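Section 3: Making Ice Cream in the Clinum

1. Freeze the bowl upright for 20 hours.

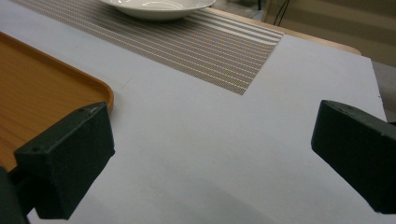 Flat white tabletop.

2. Fit the paddle and start the motor before you pour.

3. Pour in the chilled base, leaving 3 fingers of space at the top.

Caution: Never add hot liquid to a frozen bowl. 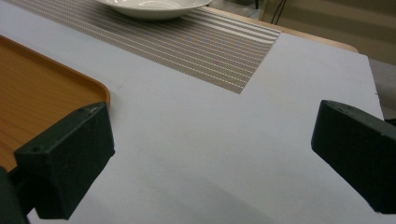

4. Churn until the paddle slows. If the light blinks, press Stop and wait three minutes.
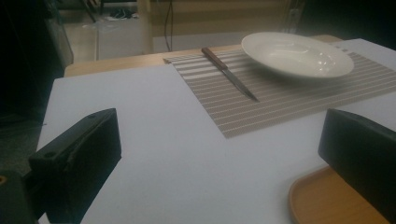

5. Scoop into a tub and freeze. Don't use metal tools in the bowl.

Note: Error 1833 means the lid is not locked.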